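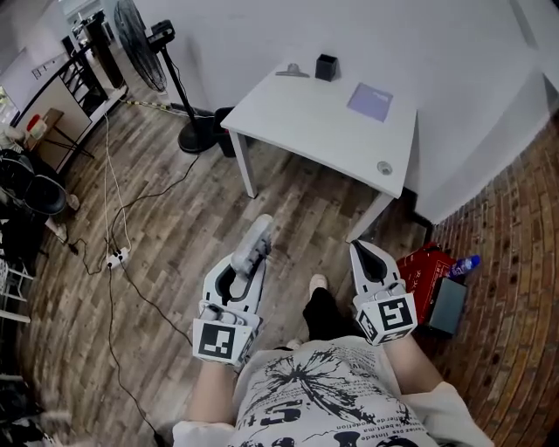
Cuvix 4 music sync utility: review

17 June 2019

Cuvix is a desktop program that copies music and playlists from a computer to a phone without going through the phone maker's own software. Version 4 runs on Windows and Mac. I tested the Windows build over a USB cable and then over Wi-Fi, using a library of 3930 tracks in mixed MP3 and AAC, stored on an external drive.

Installation

The installer adds one background service, which starts at login. It can be turned off under Settings, Startup, and cable transfers still work when it is off. Wi-Fi sync does not. The first launch asks for a library folder and reads the tags. Files with no album tag go into a group called Unsorted and stay there until edited by hand.

Library import

Of the 3930 tracks, 3817 were read correctly. The other 113 were listed in the log as unreadable. Most were old files with damaged headers that two other players also refuse to open. The log gives the full path of each file, and it can be saved as text. The log window cannot be sorted.

Playlists

Cuvix reads M3U and M3U8 playlists. Relative paths are handled properly, absolute paths only if the drive letter has not changed. There is a find-and-replace box for paths in the playlist editor, two menus deep, and it fixed my lists in one pass.

Track order was kept on the phone in every list I sent. Smart playlists are converted to fixed ones at the time of transfer and do not update afterward. The manual mentions this once, in a footnote.

Duplicate handling is weak. A song that appears in several playlists is copied once, as it should be, but the same song in two formats is copied twice with no warning. Hestmont Tune Mover, which I used before this, compares title and length and asks which copy to keep.

Transfer

I sent 2345 tracks by cable. The job finished without a stop. The same selection over Wi-Fi dropped out twice, and both times it resumed at the next file after I pressed Retry. There is no automatic retry. Playback on the phone was locked during cable transfers and free during Wi-Fi transfers.

Album art over a certain size is scaled down. The limit is not stated anywhere I looked, and there is no setting for it. Play counts and ratings are copied from phone to computer only.

Interface

Text is small on a high-resolution screen and does not follow the Windows scaling setting. Keyboard shortcuts exist for most commands. Drag and drop from Explorer works into the library, but not straight into a playlist.

License

One license covers two computers and any number of phones. The trial is limited to 108 tracks per device. Esden, the publisher, lists a fix for the scaling problem in the July update.

Rating: 3.5 out of 5

Good: reliable cable transfer, correct playlist order, useful log
Bad: no automatic retry, poor duplicate check, small text

Reviewed by Bhatt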